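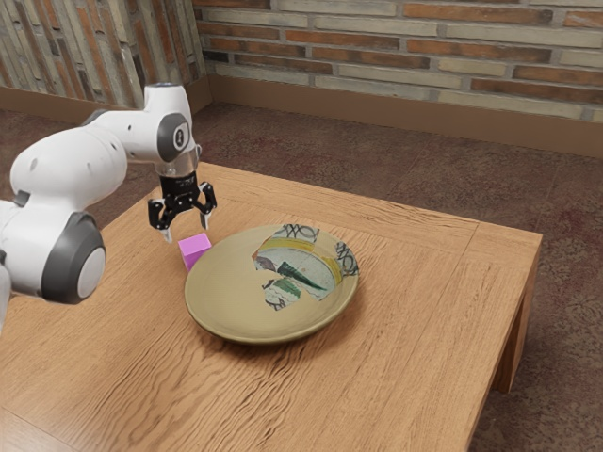 Figura 1. Brazo robótico blanco con pinza negra de dos dedos sobre una mesa de madera (escena generada por ordenador).

Gestión de Alojamientos Rurales
Tema 4. Inventario, tarifas y política de reservas en complejos de cabañas
Profesora: Mpho Magagula
Versión de los apuntes: 24/01/2023

4.1. Unidad de alojamiento y capacidad

Se entiende por unidad de alojamiento el espacio que se vende de forma independiente y con llave propia. En un complejo de cabañas coincide normalmente con el edificio, salvo en las construcciones pareadas, que computan como dos unidades aunque compartan cubierta e instalaciones.

Conviene distinguir tres magnitudes:

Capacidad nominal: plazas fijas declaradas en el registro turístico.
Capacidad máxima: capacidad nominal más plazas supletorias autorizadas.
Capacidad comercial: plazas que el establecimiento pone efectivamente a la venta en un periodo.

La confusión entre las dos primeras es un error frecuente en los ejercicios. El sofá cama cuenta como plaza supletoria, no como plaza fija, y no interviene en el cálculo de la ocupación por plazas.

4.2. Caso de trabajo: complejo Bolar

El complejo Bolar dispone de 16 cabañas junto a un embalse, con una capacidad nominal conjunta de 44 plazas. Se reparten en dos tipos:

Tipo Girton: dos plazas fijas, un dormitorio, cocina integrada.
Tipo Slanina: cuatro plazas fijas, dos dormitorios, cocina independiente y porche.

El número de unidades de cada tipo se obtiene por un sistema de dos ecuaciones: g + s = 16; 2g + 4s = 44. Resultado: diez cabañas Girton y seis cabañas Slanina. Este reparto se utiliza en todos los apartados siguientes.

4.3. Indicadores de ocupación

Ocupación por unidades = unidades vendidas / unidades disponibles.
Ocupación por plazas = pernoctaciones en plaza fija / plazas disponibles.

Ambos indicadores divergen cuando una cabaña grande se alquila a un grupo reducido. Si las seis Slanina se venden a parejas y las Girton quedan libres, la ocupación por unidades es del 37,5 %, mientras que la ocupación por plazas se queda en el 27,3 %. La tarifa por cabaña protege el ingreso en esta situación; la tarifa por persona lo reduce a la mitad respecto de la cabaña completa.

Las unidades cerradas por obra o avería se descuentan del denominador. Las bloqueadas por decisión comercial no se descuentan.

4.4. Estructura de tarifas

La tarifa base se fija por tipo de cabaña y noche. Sobre ella se aplican los ajustes siguientes, en este orden:

a) Coeficiente de temporada.
b) Descuento por duración de la estancia.
c) Suplementos (leña, mascota, plaza supletoria).

Los suplementos se suman al final y no se ven afectados por el descuento. En Bolar, diciembre se trata como temporada alta completa – incluida la primera quincena – y exige una estancia mínima de 2 noches.

4.5. Anticipo y cancelación

El anticipo es del 40 % del importe total, suplementos incluidos, y se abona al confirmar. La reserva sin anticipo tiene carácter de opción y caduca en el plazo indicado por el establecimiento. Deben constar por escrito, antes del pago, el plazo de cancelación gratuita, la parte retenida fuera de plazo y el tratamiento de la salida anticipada.

4.6. Canales

Bolar trabaja con venta directa y con la central de reservas Ornholm. El inventario es único para ambos canales, sin cupos separados. La comisión se calcula sobre el importe del alojamiento y excluye los suplementos cobrados a la llegada. Para comparar canales se emplea siempre el ingreso neto por unidad disponible.

Ejercicios

1. Calcule las dos tasas de ocupación de una noche con ocho Girton y tres Slanina vendidas, todas con sus plazas fijas completas.
2. Repita el cálculo con una cabaña Slanina cerrada por avería.
3. Redacte la cláusula de cancelación aplicable a una estancia de diciembre e indique el anticipo exigible.

Entrega en una sola hoja, con las operaciones a la vista.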